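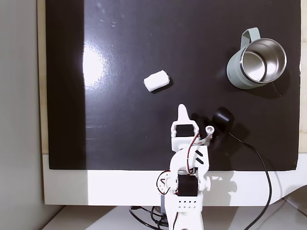
Search this guide
Enter a keyword

Section 4. Setting Up the Timing Transponder
Eulalia Paredes
17 July 2026

This section covers fitting the Tillell transponder to a closed-wheel race car and getting it to talk to the Vulach pit display. The box says ten minutes. Allow an hour the first time, and do it at the shop. A paddock with the car due at scrutineering is a bad place to find a bad connector.

4.1 Before you start

You need the transponder, its bracket, the power lead with inline fuse, a drill, four rivets and a tape measure. The rivets in the kit are soft. I replace them with steel ones and have had fewer brackets come back.

Check that the serial number on the transponder matches the one on your entry form. Entries get typed in by hand and digits get swapped. If the two don't match, have the entry corrected before you fit anything.

CAUTION: Disconnect the battery at the master switch and at the negative terminal. A master switch on an old car may not isolate everything it is supposed to.

4.2 Choosing a position

1. Measure back from the front edge of the splitter. The bracket should sit no more than 700 mm behind it. Some series set a tighter limit, so read your own rule book.

2. Find a spot with a clear view of the track surface. Fiberglass is fine. Carbon is supposed to be fine as well, according to the sales sheet, but I have seen laps vanish on cars with a carbon undertray and would cut a hole.

3. Keep the unit at least 440 mm from the exhaust and the turbo. Heat wrap does not change this distance.

4. Hold the transponder in place with the arrow pointing up. Mark the holes.

Note: The adhesive pad in the kit is sold as an alternative to rivets. I would use it to hold the bracket still for drilling and trust it with nothing else.

4.3 Fitting and wiring

1. Drill the four holes and clean off the swarf.

2. Rivet the bracket. Pull on it, hard.

3. Slide the transponder in until the clip closes, then fit the safety pin.

4. Run the power lead away from the ignition harness. If they must cross, cross them at a right angle.

5. Connect red to a switched supply and black to chassis ground. Scrape the paint off under the ground terminal.

6. Reconnect the battery. The light should go green within a few seconds. Steady red means low voltage. Blinking red is described as "initializing," though on my bench it has always meant a poor ground.

4.4 Pairing with the pit display

1. Turn on the display and open Menu, then Cars, then Add.

2. Enter the setup code, 2982. It is the same on every display, so change it afterward unless you like the next garage reading your screen.

3. Select the transponder from the list and assign your car number.

4. Set the circuit. Valdebenito and Rotby are stored already. For Rotby, check that the pit lane length reads 475 m. Units shipped before the April update hold the old figure and will give you a stop time that is wrong.

5. Push the car over the test loop and look for one new entry.

Two entries from one pass usually means an old transponder is still in the car. Look under the passenger-side floor, where previous owners tend to leave them.

WARNING: The display's "predicted finish" works from your recent laps and knows nothing about a safety car. Don't plan a fuel stop on it. Keep a stopwatch and a paper lap chart going until the unit has been through at least one full race without a missed lap.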